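Operating Room Staff Invited to Take Part in a Study of Work in Robot-Assisted Surgery

The Standadum Institute for Working Life is seeking participants for a study of how robotic instruments change the daily work of surgical teams. The study is led by Guðlaug Thoroddsen.

We wish to hear from scrub nurses, circulating nurses, surgical assistants and sterile processing staff. Applicants must have worked with robotic systems for at least 2 years. Surgeons are being recruited separately.
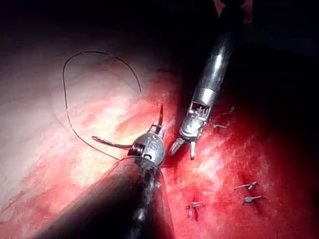

Suturing with robotic instruments. The curved needle is held in the jaws of one instrument while a second is positioned beside it.

When the surgeon operates from a console, the tasks at the table are divided differently. Participants will be asked how instructions are given, how needles and clips are accounted for, and which skills are used less than before. Questions about training, staffing and physical strain are also included.

Participation consists of one interview lasting 50 minutes and a short written questionnaire. Interviews take place outside working hours, in person or by telephone. Employers will not be told who has taken part. No patient information will be collected.

Places are limited to 119. Interviews begin in September.

To apply, send your job title, workplace and years of experience to Kirsten Hedegaard, Study Coordinator, Standadum Institute.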